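Search this site Go

Teaching a workshop arm to push shaped blocks about

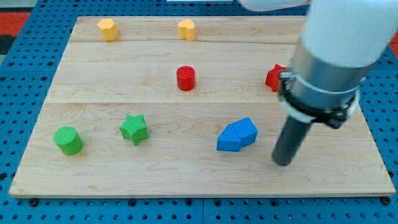 I've had so many messages about this build that I'm finally writing it up properly. You'll need an arm that takes position commands, a plain rod for the tool, a board and a handful of blocks. Mine is set up in the shared workshop at Skernholm, and most of the clever bits of code came from Demyd Marchuk, who has far more patience with maths than I have.

Start with the board. I used maple (an offcut, lovely stuff, far too good for this) and sanded it until a block would slide with one finger. Don't varnish it! I did that in January and the blocks stuck and then shot off, stuck and shot off, and I had to sand the whole thing back. Put it down on the pegboard, square it to the rows of holes and leave it there. If it shifts, your calibration goes with it.

Next, the blocks. I've got 8 of them in red, yellow, green and blue: cylinders, stars, a heart, a pentagon and a fat blue one shaped like a little house. Cylinders are easy because they don't care which side you push from. Stars are a pain. Catch one between two points and it comes along nicely, catch it on a tip and round it spins. Get everything working with a cylinder first, please, or you'll go mad.

Now the tool. Tighten the clamp band on the collar, then give the rod a twist by hand. If it moves at all, tighten again. Round off the tip so it can't dig into the wood if you get the height wrong (you will get the height wrong).

Setting the height:

1. Turn the speed right down, I use 10 per cent.
2. Clear the blocks off and jog the rod down over the middle of the board.
3. Slide a bit of card underneath and stop when it just drags.
4. Go back up 2 mm and save that as your pushing height.
5. Check it over all four corners. If one's low, pack under the board and start again from step 2.

For the pushing itself we use Rillodel, a small script Demyd wrote. You give it a start point and an end point and it works out where to drop the rod, which is behind the block and in line with where you want it to go. Leave plenty of space between blocks when you lay them out, so the rod has somewhere to come down. Long pushes drift sideways, so I break them into short ones and let the arm lift and line up again each time. It's slower but it's so much calmer to watch!

I did 132 pushes before I trusted it enough to turn the speed up, and I still keep a hand by the stop button. Keep your other hand off the board while it's moving, too.

Sorting by colour is what I'm on with now. The two reds are giving me grief under the workshop lights, so if you've cracked that, do write in.

Print this page
E-mail this to a friend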